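Tiltari washing-up line (Jarnitz)

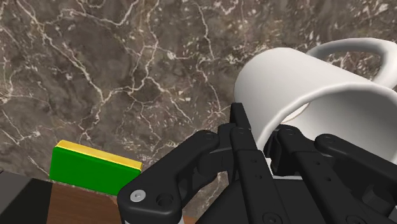

The Tiltari line is an automated handling system in the staff canteen of the Polex works in Jarnitz. It was built by the firm Bauerfeind and came into use in February, after a trial with 11 workers of the canteen. Its task is to take used cups from the counter and set them into dishwasher racks. Before installation, the movements were prepared in computer simulation, where objects were put down in awkward positions. A white mug lying on its side, for instance, is approached with one finger outside the wall and the other at the inner side of the opening, so the handle stays free. The line handles 2,000 pieces in a day.

Effects on staff

Before the change, each shift had nine people at the sinks. Five of them now work at the serving counter, and four look after the line – they clear stopped racks, sort out chipped cups and report errors. No post was closed, but the evening shift became shorter, and this was criticised by a part of the staff. Róisín Ní Mhurchú, who led the training, held 32 short lessons in the kitchen itself. Workers reported less pain in the wrists. Some also complained that the pace is now set by the machine and that there is less time to talk.

Glasses and cutlery are still sorted by hand.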